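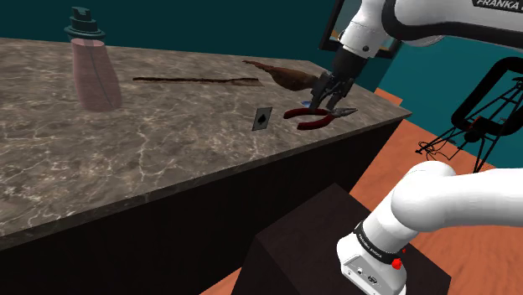

Render: Solène Besnard, Dremdale shared workshop. Free to reuse in class with credit.

Session 2: Picking up a tool in simulation before you build the bench

Notes by Innes MacLeish for the evening build group

Welcome back! Last time we argued over where the arm should go. Tonight we get to try it out, and this is my favorite part of the whole build, because you can be as wrong as you like and the only thing you lose is a minute of computer time.

The job for this session is the pliers. We want the arm to come down over the red handles, close its two fingers, lift, and carry the pliers to a tray position that you choose yourselves. The tray isn't in the model yet. You'll add it in step 4.

Why pliers?

They're a lovely awkward shape. A block has flat sides and the same width wherever you grab it. Pliers have handles that curve apart, a pivot, and jaws that taper to a point, so the place you grab matters a great deal. Close the fingers across one handle and the heavy end wants to swing. Close nearer the pivot and you get a much steadier lift, but less room for error on the way down.

Look at how the fingers sit over the handles in the render. They're slightly open. Before you run anything, sketch the pliers from above and mark three places you might grip. Write next to each one which way you think the jaws will tip. We'll compare sketches afterward!

Base and reach

The base stands on its own pedestal in front of the counter, so the arm has to reach across the slab. Keep this in mind for the real bench. A separate pedestal keeps the work surface free, but it has to be heavy or bolted down, and the distance to the far edge of the counter becomes your limit. Try sending the gripper to the pink bottle and then to the pliers, and watch what the elbow does each time.

Steps

1. Open the scene file and save a copy under your own name. Please don't save over the master.
2. Move the arm to a hover point above the handles. Write down the height.
3. Lower, close, wait, lift. Begin with a grip width setting of 2 and change one thing at a time.
4. Add a tray and set the drop point.
5. Shift the pliers a little, turn them, and run it again without touching your settings. Most first tries fall apart at this step, and that's where it gets fun.
6. When you have something you like, run the batch script for 200 tries. Fast laptops can go to 2,000.

Solène left her batch going overnight and got 1,979 good lifts out of 2,000. Her misses were nearly all the same mistake: one finger landing on top of a handle. She has put the log in the Jaltex folder, and it's well worth reading before you tune your own hover height.

Extra, if you finish early

Go for the spade card. It's a thin thing to pinch, and coming straight down may not be the best approach. Turn the wrist and see what changes.

For next time

Bring your sketch, your hover height and your log. We start cutting lumber for the pedestal in August, so have an opinion on how tall it should be.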